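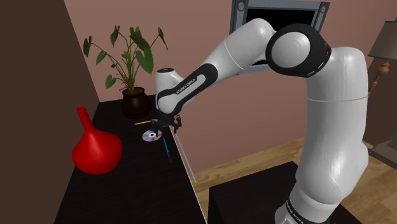
Chapter 4
Soil Water and When to Irrigate

Before you start: read the end of Chapter 3 again if the words clay, silt and sand are still fuzzy. You'll need them on every page.

What this chapter covers
How soil holds water. Field capacity and wilting point. Reading a dry-down curve. Setting up a watering schedule for a small plot.

4.1 A dry August at Cillthorpe

Two fields, one road between them. Same beans, same planting week, same rain (almost none). By the middle of August the north field was curling at the leaf edges by noon. The south field looked fine for another 13 days. The grower blamed the seed. Wrong guess, but a common one.

The north field is sandy. Water goes in fast and goes right on through, past the roots and gone. The south field is a silt loam with a good deal of old straw worked in. Slower to wet, slower to dry. Everything in this chapter comes back to those two fields so keep them in mind.

4.2 Soil as a storage tank

Soil is solid bits with gaps between them. The gaps hold air or water, usually some of both. Big gaps drain by gravity. Small gaps hang on.

Three terms to learn now:

Saturation. Every gap full of water. Roots get no air. Fine for an hour, bad for a week.

Field capacity. What's left once the big gaps have drained, a day or two after a soaking rain.

Wilting point. Water is still there but held so tightly that the plant can't pull it out.

Available water is the part between field capacity and wilting point. That is your tank. Students mix this up with total water every year. Clay holds a lot of water in total, but plenty of it sits below the wilting point, so the plant never gets teh use of it.

4.3 A first calculation

Say the soil at Kastside can store 200 mm of available water for each meter of depth. Bean roots there reach down half a meter. So the tank is 100 mm. Don't wait until it's empty, plants slow down long before that. For now use half as the refill line. Water when 50 mm is gone.

Change the root depth and the answer changes. Seedlings have a tiny tank whatever soil they're in, wich is why they need small drinks and often.

Try it with your own numbers before going on. You need root depth and soil type, nothing else yet. Daily water loss comes in 4.4, along with the dry-down curve for the Kastside plot.

Key words: saturation, field capacity, wilting point, available water, root zone, refill line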